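Zonden Bench Supply
Equipment / Test kits / Manipulation

Jistier Kit, second edition
Paired-trial test kit for tabletop grippers
In stock. Last updated 2020-07-23

Hi, and thanks for clicking through to the least glamorous thing I sell! The Jistier kit is a box of placement cards, a score pad, a set of low-tack table markers and a small program that tells you which card to set up next. You bring the arm, the table and the objects. What you get back is a comparison between two grasping policies that you can put in front of a skeptical reader without sweating through your shirt.

I started putting it together when I was testing policies for a living and kept getting answers that changed overnight. Policy A would win all morning, then we'd go to lunch, somebody would roll a blind up, and policy B would look like a genius. I had plenty of trials. My problem was that I ran them in blocks, all of A and then all of B, and everything that drifted during the day got credited to whichever policy was up.

So the kit does one simple thing. It makes you run the two policies back to back on the same layout, in an order you don't choose, before you touch anything else. Each pair shares the same light, the same clutter, the same person wandering past and the same slightly warm motor. Then you score the pair as a pair. Statistics people have been doing this with crops and shoes forever, and I'm not claiming I thought it up. I just got tired of doing it badly with sticky notes.

What's in the box

The placement cards, 14 of them, each showing one layout from straight overhead. Every card has a front and a back, and the back is the same layout turned around, so a policy that only likes reaching to one side gets found out pretty fast.

Low-tack markers for the table. They peel off wood, laminate and glass, and they go down small enough that an object covers them. Please do cover them! A policy can learn a marker just as well as it can learn a cup handle.

The score pad, with carbonless copies. I know, paper. There's a spreadsheet version in the download too, but the people standing at the arm nearly always use the pad and type it up later.

A license for the sequencer, a little program that runs on anything with a screen. It shuffles the order inside each pair, tells you what to load, and hides the policy names from the person scoring.

The instruction booklet. The first edition's booklet was a bit of a mess (sorry to everyone who hit the page about handles) and the new one has been rewritten from scratch.

What's not in the box

Objects. I went back and forth on this one for ages. The first edition came with a bag of stuff and everybody hated the stuff. Too light, too shiny, wrong size for their fingers. Now the cards are written by shape and role: something that nests, something thin that lies flat, something clear, something with a hole in it. Raid your kitchen. Measuring cups and measuring spoons are my favorites and I use them for pretty much every demo I do. A nested set is a horrible thing to grasp well, with all those rims and handles stacked up at the top, and a spoon with an arched handle gives a gripper a couple of very different ways in.

Just stick to the same objects for a whole study and write down what they are. If you break one halfway through, buy the same one again, and if you can't, start a new sheet.

How the method works

Pick a card. Set the objects on the markers and peel nothing yet. Start the sequencer and load whichever policy it names, by code letter. Run the trial. Score it on the pad before anyone says anything out loud. Reset to the same card, load the other letter, run it, score it. Then, and only then, move to the next card.

The score has three levels: clean, messy and fail. Clean means the target was picked up and nothing else left its marker. Messy means the target was picked up and something else got shoved. Fail is everything else, including the ones where the arm stops dead and you stand there wondering if it's thinking. I tried a finer scale in an early version and people spent more time arguing about the middle of it than running trials.

Pairs where both policies get the same score tell you very little about which one is better, so the main comparison is built on the pairs where they differ. New users always worry about this (am I throwing away my data?). You aren't. The matching pairs still go in the table and they still count toward each policy's own success rate. They just don't vote on the winner.

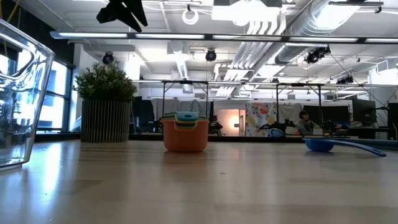
How many people do I need to run a study with the kit?
Two is the comfortable number, one at the arm to load and reset and one with the pad who never sees which policy is loaded. A single person can do it using the sequencer's blind mode, though resets get slow and I'd plan on shorter sessions.

Leave the room alone

A thing I get asked to sell, and won't, is a backdrop. A lot of people want to hang a nice flat sheet behind the table before they start testing. I used to do it too. The trouble is that a policy that will be used in a busy room should be tested in a busy room, with windows, screens, ducts, lamps, chairs and whoever happens to be working at the next desk. Glossy tabletops are part of it as well. A reflection under an object is exactly the kind of thing a camera-driven policy gets wrong, and you would much prefer to learn that from your own score pad than from a customer.

Pairing is what makes this affordable. If the background changes between blocks, it wrecks a blocked study. If it changes between pairs, it mostly shows up as variety. There is one case that still bites, and it's when something changes inside a pair: a cloud, a lamp, somebody's screen coming on. The pad has a tick box for it. Tick it, finish the pair anyway, and decide what to do with ticked pairs before you unblind. Don't decide afterward. I mean it!

What we found with it

The study that convinced me to sell the kit at all was a run of 1,000 trials comparing two in-house policies on one arm with a plain two-finger gripper. I called them the old one and the new one, which should tell you where my hopes were. We'd already tested them in blocks back in January and the new one had come out ahead, clearly enough that I had started writing it up.

In the paired run the gap went away. The two were as good as tied on lone objects. On the nested layouts the old policy came out ahead, mostly by grabbing the outermost rim where the new one went for a handle and dragged its neighbors along. On thin flat things the new one did better and kept doing better on the turned cards. So the earlier win was real for one kind of object, and the rest of it was, as far as I can tell, the time of day. I can't prove the time-of-day part. The block study didn't log the light, and that's a box on the pad now too.

Please read all of that for what it is: one arm, one gripper, one room, a pair of policies that never left the building. The kit may well show you something different, and I'd love to see it. The full trial table and the unblinding file come with the download so you can redo the comparison yourself. A reader already caught a mislabeled column that way, and it's fixed.

Fit and compatibility

Any arm that can reach the whole marker area and come back to the same start pose will do. Suction, parallel fingers, soft fingers, all fine. The cards are written for grippers coming in from above. People have used them for side approaches and it works, but you'll want to skip the layouts with something tall near the back (they're flagged in the booklet).

If you use the Murnby quick-change plate, note that the sequencer can pause for a tool swap inside a pair. It's off by default. Turn it on under Settings if you're comparing fingers and holding the policy fixed, which is a perfectly good use of the kit and one I didn't think of until a customer did it.

Cables deserve a word. Anything slung near the wrist should hang the same way at the start of every trial. I lost most of a session to a loose cable that swung into view on some starts and stayed out on others, and of course the policy cared.

Care and spares

The cards are coated and wipe clean. The markers lose their grip with dust, so press them onto a fresh sheet of the backing paper between sessions. Refills for markers and pads are sold separately on the spares page, and both editions take the same ones. If you already have the Papadakis grid mat, you can skip the markers altogether; there's a conversion table printed inside the booklet's back cover.

Upgrading from the first edition

Your old cards still work with the new sequencer. You'll be missing the backs, though, and the backs are the best part. I sell the card deck alone for people in that boat, and the new booklet is a free download whether you buy anything or not.

Shipping and returns

Kits go out flat in a padded mailer. If yours shows up with a bent card, send me a picture and I'll mail a replacement card, no need to return anything. Opened kits can come back as long as the pad hasn't been written on and the license hasn't been activated.

Questions go to the contact form at the bottom of the page. I answer them myself, usually in the evening, and if it's about scoring an odd trial please tell me the card number and which side was up.

Related items: Jistier card deck only / Marker refill / Score pad refill / Murnby plate adapter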